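Workshop notebook, Cesdale bench
26 Dec 2012 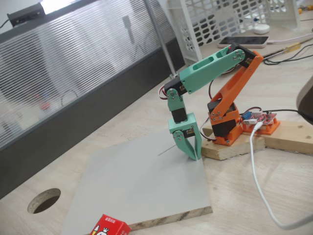
The grey board

Quiet day in the shop, so I finally had a proper go at the offcuts. The square of grey-faced particleboard is going to be the test piece for finishes and edge treatments, before I touch any of the good panels for the Skestwood shelves. The face is fine apart from a thin dark scratch running on the diagonal. I'm leaving that in on purpose! If the wax stick can hide it then it can hide anything Zachary does to the real ones.

Front edge is still raw, all speckled tan and brown, and it drinks glue like you wouldn't believe (tried it on a scrap of the same stuff in October, two coats and it still looked thirsty). Plan is to size it with thinned PVA, leave it overnight, knock it back with 60 grit on the block and then iron the edging on. Domenica reckons 60 is way too rough and it'll pull chips out at the corners. She's probably right, she usually is, but the finer paper clogs so fast.

Edging

Flurina left me a roll of the light grey, 16 mm wide. Need to check that against the board before cutting anything, I keep forgetting the face adds a bit. Want some overhang to trim off with the file.

Tabletop

A few faint scuffs on the pale wood-grain finish. Going to try a damp cloth and a dab of dish soap first and see what's left. The round cable hole has a pale rim and I'd like to run a thin bead of clear sealer round it while I've got the tube open, spills always find their way into those.

To do

Wax sticks, darkest grey they've got
PVA, the 500 mL bottle is nearly done
Ask Rupert if the small iron is still at his place
Masking tape!!

Later: sized the edge at 9, came out blotchy near one corner so I gave that bit a second go. Don't lean anything on it please, Zachary.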